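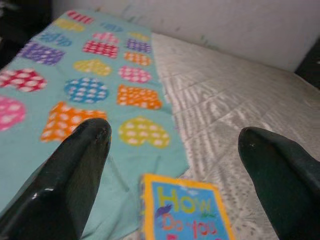
February. Jars came. The whole order, finally, up two flights because the courier wouldn't do the stairs, and my back knows about it. Amber glass, straight sided, black lids, from Batholm. Look good. Heavier than the samples I think, or I'd forgotten. Unpacked half before lunch and then got stuck on labels again, the same argument with myself as last week. Cream background, fine, settled, but the band round the middle has to be a colour and the printer wants it by tomorrow. Went through all the little cards and none of them right, too green or too swimming pool. What I want is the turquoise of the fleece blanket, that and nothing else, soft, bit faded-looking against cream. Sent Inês the picture and said match that. She said blankets are not a colour reference. Sent it again.

Lids. Ugh. Put four jars on their sides on a tray with water in, just to see. Two dripped. Tightened them properly, still a drip from one of them. Now balm isn't water, it sets, I know that, but it gets posted and in July it will sit in a hot van somewhere and go to oil. Rang Batholm, got Montri Mahawong, who was nice about it. He thinks the liners are the wrong ones, a foam disc where it should be the waxy card kind. He'll send a bag of the others. No idea when. Forgot to ask if they're free!! Must ring back.

Zulmira still says go to tins. She's been on Pasaribu tins for the lavender candles for ages and never had a break. I do see it. Lighter to post, don't smash, stack. But you can't see the balm through a tin and people like to see it, they hold it up at the market. Also her lids go stiff and then someone's gran can't get in. Also I have now got 200 amber jars in the hall so it's a bit late for that conversation.

Maybe tins for the travel size only. The slide ones. Ask her who she deals with there.

Afternoon, poured the test batch. Beeswax, almond oil, bit of the calendula that's been steeping since Christmas. Poured too hot, sank in the middle, every one has a dimple like a thumb's been in it. Second go, cooler, waited till it just went cloudy round the edge of the jug, and those were flat. Lovely actualy. Write that down: WAIT FOR THE CLOUDY. Wiped the rims with kitchen roll while still warm, much easier than scraping after. Old spoon gone for good, wax in all the pattern.

Filling weight is wrong on the draft label too. Says what it said on the old jar. Would have gone to print like that if Wing-yan hadn't asked. She only came round to borrow the big funnel. Gave her a dimply one to try, she says it's greasy for the first minute and then fine. Less oil then? Or just tell people to use less. She used a lot.

Boxes: Stanier have the flat-pack kraft ones back in, with the dividers, but the divider holes are a hair too small for the new jars. Measured it three times hoping. You can force them in but then you can't get them out without tearing the card. Chaiwat says cut the dividers down the fold and let them spread, tried it on a spare, looks a mess but holds. Shook it down the hall, nothing clinked. Might do for the post, wouldn't do for the shop. The Buteo boxes are the right size and cost silly money and come in white, and I don't want white.

Tea at nine because of all this. Toast. Kitchen smells like a church.

Tomorrow: ring Montri re liners and cost. Fix weight on lable. Send band colour to printer before ten, whatever Inês says. Get around 4 more sheets of the shiny backing paper. Move the jars out of the hall before I fall over them in the dark. Ask for funnel back.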